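Open day at Villalobos, who went?

wrenfield42
Just back from the Villalobos open day over in Brokivbridge, and oh, I had such a nice time! They let us try the hand grippers on an old tea box sort of thing.

Bestamer
Glad you liked it, dear, but 30 minutes in line for one turn? The Wunthorpe demo was better run.

wrenfield42
Oh, I didn't mind the line one bit, I got chatting.

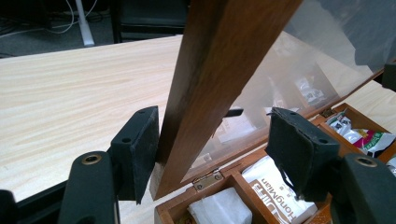 Bestamer
Is there another one this year?

wrenfield42
They're planning one for May, same building.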